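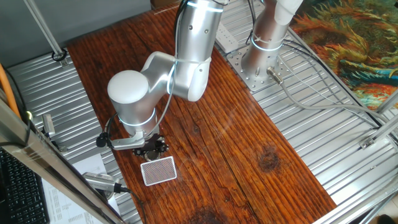

*Red lattice card on the board, July 29, 2025*

Savvas still says the board is finished. I don't believe him and I told him so before lunch, which is probably why lunch was short.

His case is that it shines. Fine, it shines. A thing can shine and still have long cracks in it, and these are long. I've been told since March that they are "stable," a word Savvas picked up from the man at Vlachopoulos who sold him the wood, and who had every reason to like the word. I asked what a crack looks like when it's unstable and got a shrug.

I do like the color. It's a dark reddish brown, with orange in it where the streaks go lighter, and the knot is handsome. Ileana thinks the knot is the best part and wants nothing set on top of it. I can go along with that, though I doubt it will last a week. People put things down where there's room.

The card was sitting on the grain at a slight angle when I looked, and I'll admit it looked good there, all that fussy red and white diamond pattern against the brown. Magdy says any card looks better on wood than on felt. I say he's never had to pick one up off a glossy top with short fingernails. Felt gives a little. I tried at home on the kitchen table with the old deck and had to slide half of them to the edge to get hold of them. He wasn't impressed and said my deck is sticky, and it is.

Paid Bouchra back for the Vollura, 40 for the can, and she says it's the same stuff as the cheap one with a nicer label. Agreed. The label promises a surface that "resists marks." I would like to meet whoever tested that.
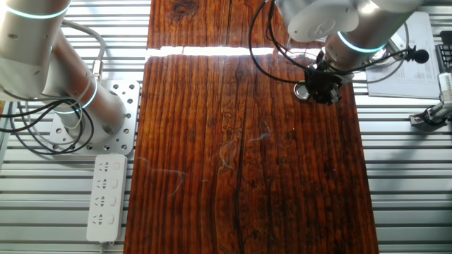 Notebook 7, p. 93

Went back to this after supper because I thought I'd been unfair. I don't think I was.

Seen lengthwise there's a crack down the middle that starts in the upper part and runs nearly to the bottom. And there are the pale scratches, and the whitish marks, through the middle and lower down. Savvas calls them "in the wood." Maybe some are. Scratches are not in the wood, they're on it, and I'd like to hear how a tree does that.

The shine doesn't help him either. One white band of light goes across the top and the grain under it washes right out. Half of what he paid for is the grain. Tae-yang suggested a matte coat, roughly 2 hours' work by his estimate, and his estimates have been wrong every time I've written them down. Still, I'd vote for matte. Savvas will say it kills the red.

The metal slats on either side I have no quarrel with. They make the board look darker than it is, I think, or else it's darker than I remember.

Bouchra wants to fill the crack with the Irnen paste. Read the tin twice. It says "invisible repair" on the front and "color may vary" on the back. Told her to try it on an offcut first. She said she had been planning to. I doubt that too.

Ask Savvas for the receipt. Find a better deck.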